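Home | Notebook | Parts list | Bookings | Archive

Filed under: Shop notes / Equipment and purchasing

April, Friday, started 4:40 pm

Sat down with Zewditu Bogale to go over what we can still buy before the budget closes. We have 3000 to spend on the gripper work. The Destero quote for finger pads and linkage spares comes to 1560 including shipping. The Tratutberg quote for two replacement housings is 464. That leaves 976, and I want to keep most of it back for batteries and the second case.

Things we agreed on:

- Order the Destero spares as quoted. Lead time is 21 days if the order goes in Monday, so it should go in Monday.
- Hold off on the Tratutberg housings until I have checked the screw pattern against ours. Their drawing shows the pivot holes a little further back than what we have. I wrote to them and asked for a dimensioned version, no reply yet.
- No third hand unit this round. Zewditu wants one and I see the point, but it would eat the rest of the money and we would have nothing left for pads.

Pads are the part we go through. The price per pair from Destero drops if we order in packs, and the quote is already at the pack price. I asked Ejigu for a price too. They can do a softer pad in the same outline but want a tooling fee up front, and they did not say how much. If the fee is under 300 I would take it. Over that, it waits for the next budget.

Pivot screws: we have been buying these loose from the hardware place on the corner, and the heads are not all the same height. The Destero kit has its own screws. Use those on every unit and put the loose ones in the odds drawer. Same for pins. Do not mix them, I spent most of a morning on that already.

Storage. The Dokenum case is the one we have now and the foam is worn out on the left side. A new foam insert can be bought separately. A whole second case is better if the money holds. Zewditu measured the shelf and two cases will fit side by side if the label printer moves.

Then the question of test items, which we never budget for and always end up paying for out of pocket. I want a line for this, even a small one.
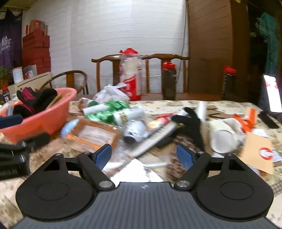
My view on the test item line is that it should cover cheap household stuff, bought in mixed lots, and that we should stop ordering the matched block sets. The blocks are all the same stiffness and they sit nicely between the pads every time, so we learn very little about pad wear or jaw opening from them. A table like this one gives thin things like the comb, limp things like the black fabric glove, crinkly clear wrapping, and a jar lying on its side, and none of it costs much to replace. The stack of disposable cups is a good one to keep on the list. The coral-pink basin is also the kind of bin I would buy a few more of, one per item group, so the small stuff does not end up in the tool drawers. I put 120 against this line for now. Zewditu thinks 80 would do.

With 120 for items, the remainder after both quotes is 856. Batteries out of that first. I do not have a firm battery price and will not guess one here.

To do:

- Send Destero order Monday morning, copy to Zewditu
- Chase Tratutberg for the drawing
- Ask Ejigu for the tooling fee in writing
- Battery price, two suppliers at least
- Check if the Dokenum foam can be ordered alone or only with the case
- Move label printer

Spreadsheet is updated up to the Destero line. The Tratutberg figure is in there but marked pending. Please leave it as pending until I have had calipers on the old housings.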